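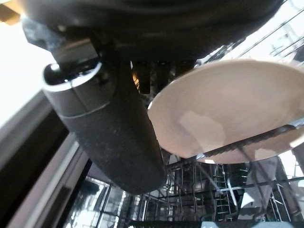
**Cuaderno de postales, n.º 11**

Hoy, 29 de junio, es San Pedro y San Pablo, y no pensaba publicar nada hasta la semana que viene, pero me ha llegado una postal tan oportuna que sería un crimen dejarla en el cajón. Me la manda Gemma Inskip desde Tapley y tiene un puertecito con las barcas amarradas, una capilla blanca encima de las rocas y un cielo de ese azul imposible que solo existe en las postales de los setenta. Por detrás, con su letra diminuta: «Esto es lo más parecido a San Pedro que he encontrado, perdona el café». (La mancha cae justo encima del matasellos, así que no tengo ni idea de cuándo la echó.)

Yo de San Pedro sabía lo de siempre: las llaves, el gallo, las puertas del cielo y los chistes que empiezan con alguien que se muere y se lo encuentra en la entrada. En mi pueblo era el día de la verbena y ya está. Me he pasado la tarde leyendo y se me ha ido el santo al cielo, nunca mejor dicho.

Para empezar, no se llamaba Pedro. Se llamaba Simón, y era pescador en el mar de Galilea, con su hermano Andrés. Lo de Pedro viene del arameo *Kefas*, piedra, que en griego pasó a *Petros*. Lo pescador explica que sea patrón de tantos puertos y que en media costa española lo suban hoy a una barca y lo paseen por el mar, con las sirenas sonando y los barquitos detrás llenos de gente que se marea. Vi una de esas procesiones de pequeña, a hombros de mi padre, y lo que recuerdo es el olor a gasoil y que se me cayó una sandalia al agua. Ahí seguirá.

Lo de compartir día con San Pablo me tenía intrigada, porque por lo que se lee no siempre estaban de acuerdo. En la carta a los Gálatas Pablo cuenta que le cantó las cuarenta a Pedro en Antioquía, delante de todos, por un asunto de con quién se sentaba a comer. ¡Y llevan siglos celebrando juntos! La tradición dice que los dos murieron en Roma en tiempos de Nerón, y la fiesta común es antiquísima. A Pedro, según esa misma tradición, lo crucificaron cabeza abajo porque él lo pidió así. A Pablo le tocó la espada, que es lo que lleva en la mano en casi todas las imágenes. Desde que lo sé voy por las iglesias reconociéndolos: llaves, Pedro; espada, Pablo. Y las barbas también ayudan: la de Pedro suele ser corta y rizada, la de Pablo larga, y encima lo pintan calvo, pobre hombre.

Pablo, por cierto, tiene además otra fiesta para él solo, la de la conversión, el 25 de enero. El caballo del que se cae en todos los cuadros no aparece en el texto, lo pusieron los pintores. Me he quedado un poco huérfana sin el caballo.

Se lo conté por teléfono a Assunta Gentile y me dijo que en casa de su abuela, la noche de antes, dejaban una clara de huevo en una jarra de agua al sereno, y por la mañana salía dibujado el barco de San Pedro, con sus velas y todo. Según estuviera el velamen, así venía el año. Yo quería probarlo, claro, pero me lo contó ya por la mañana. El año que viene pongo la jarra en el balcón y que los vecinos piensen lo que quieran.

Vuelvo a las postales, que para eso es este cuaderno. En la caja de las repetidas tengo ahora mismo 2 de Alano (la plaza con el quiosco, sin escribir) y una del balneario de Plorner con el borde dentado, preciosa pero con una esquina doblada. Si alguien las quiere, que me escriba y las cambio por lo que sea, aunque se agradecen faros. Ifeanyi Tijani ya me ha pedido la de Plorner dos veces y dos veces me he hecho la sueca, así que si lees esto, Ifeanyi: mándame el faro de una vez y es tuya.

Y hablando de suecas, Tove Ingvarsson me pregunta con qué pego las postales en el álbum. ¡No las pego! Uso esquineras de papel, de las de fotos antiguas, y un álbum de hojas negras que compré hace mil años en una papelería que ya cerró. Lo de pegar lo hice al principio con cola blanca y me cargué una serie entera de tranvías. Todavía me duele. Los reversos son media postal, ahí están los «hace mucho calor» y los «besos a la tía», y eso no se recupera.

La de Gemma se queda de momento apoyada en el bote de los lápices, con la mancha de café y todo, hasta que encuentre hueco en la hoja de puertos. Me faltan puertos del norte y me sobran playas, por si alguien se va de vacaciones y tiene un sello a mano. Feliz santo a los Pedros, Pablos, Petras y Paulas que anden por aquí. Voy a ver si llego a la verbena antes de que se acaben las sardinas.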